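Category: Company News / Workplace Automation

Pretska opens office-reset trial to test whether robots can handle everyday chores

Pretska, which develops software for two-armed robots, has begun a trial of office chores at its Drukum site. The work covers jobs that cleaning crews repeat every evening, starting with chairs and desks.

The company picked chairs first. A person moves one without thinking, but a robot has to find a hold on a dark, rounded shape, often in the narrow space under a desktop. 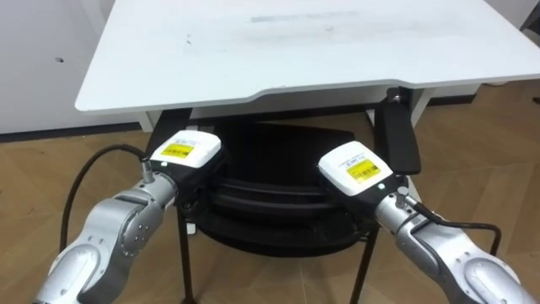

What the trial covers

The trial includes 4 chores: moving chairs, wiping desks, emptying bins and picking items up off the floor. Pretska plans to record up to 2,000 attempts at chair handling before it moves on to the next chore. Each attempt uses both arms, one on either side of the chair.
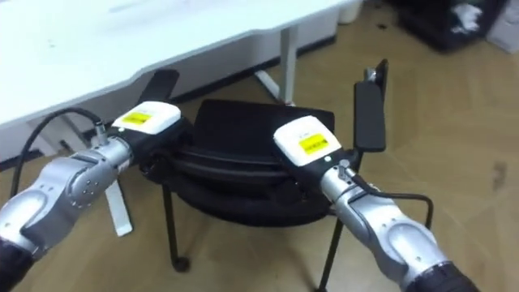 Page 2

Results will be scored by Mohamedi, a facilities contractor that services 19 office buildings in the region. Its supervisors will use the same checklist they use for their own evening crews. A chair left at an angle or pressed against a desk leg is marked as a miss.

Pretska says no robot it has tested is ready to take over an evening shift. Speed is the main gap, and furniture varies a great deal from one office to the next. Armrests are a particular problem under low desktops, where there is little clearance.

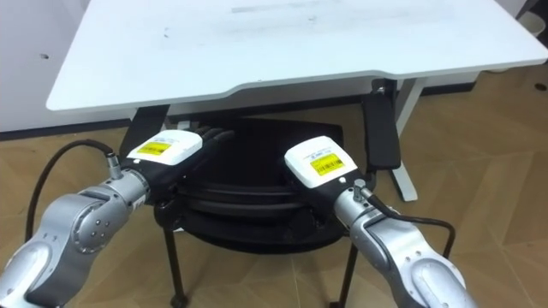 Two robot hands in front of a chair tucked under a desk.

"We would like to give building managers a plain answer about which chores can be handed over and which can't," the company said. "For chairs, the answer today is not yet."

Komier, a maker of office furniture, will supply more chair models for the second stage of the trial. Those will include chairs with casters and chairs with fixed feet.

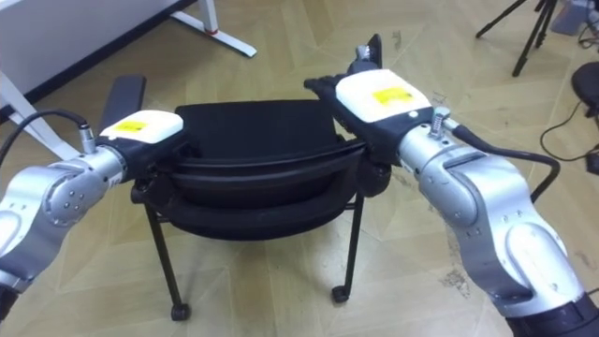
Both grippers holding a black chair by its upper rim.

The second stage is planned for April. Pretska will publish the scores for each chore, including failed attempts. Building managers who want to suggest a chore for testing can contact the Pretska press office at the Drukum site.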